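4.2 Belt-side sorting

The second group of tasks moves from the kitchen counter to the packing bench. We chose belt-side sorting as the shop-floor counterpart to the dish-clearing tasks of Section 4.1 for two reasons. It is work that people are still hired to do by hand in small shops, and it breaks down into short, repeated actions that can be scored without much argument. An item arrives on the belt, is picked up, and is set down in a tray. Vasseur and Portela [14] timed new hires at the Gernton packing shop on the same task and found that most reached a steady pace within their first shift. We use their protocol with small changes to the order in which items are presented.

All trials were run on the Lehtinen bench in August. Items were drawn from the Burnov household set, which covers boxed, bagged, and soft goods. Each trial began with the belt stopped and the tray empty. The operator placed one item on the belt, started the controller, and did not touch the workspace again until the item was in the tray, had been dropped, or the time limit had passed. An item resting on the rim of the tray was scored as a failure, as was any item released above the tray that bounced out. Retries within the time limit were allowed and logged separately.

We ran 1669 trials in total. Of these, 1194 ended with the item in the tray, including those that needed one or more retries. In 39 trials the controller stopped on a force limit before contact with the item; these are counted as failures in all tables. The remaining failures fall mainly into two classes. In the first, the fingers closed on the item but the item turned in the grasp during the lift. In the second, the fingertips met the belt surface early and the closing motion pushed the item away from the palm. Thin boxed goods account for most of the second class. Bagged goods were picked up more often than we had expected from the dish-clearing results, but they were also more likely to be set down partly outside the tray.

Placement of the tray had a larger effect than we planned for. With the tray behind the belt, the transfer is short, but the item must be lifted clear of the rear rail (Figure 2). Trials with the tray moved to the front table are reported in Section 4.3.
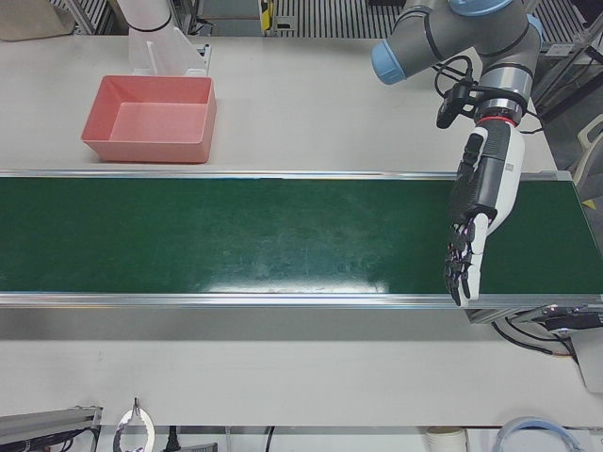
Figure 2. Belt-side sorting workspace. The left hand is over the belt; the empty pink tray is on the table behind it.

These results do not support the claim that a two-armed system of this type can take over a packing station as it stands. A worker who failed at this rate would need a second worker to recover the dropped goods, and the Bestamow cost model, which we apply in Section 6, treats each recovery as a full stop of the line. The results do suggest that boxed goods of moderate thickness could be assigned to the machine and the rest left to a person at the same belt. We did not test shared operation.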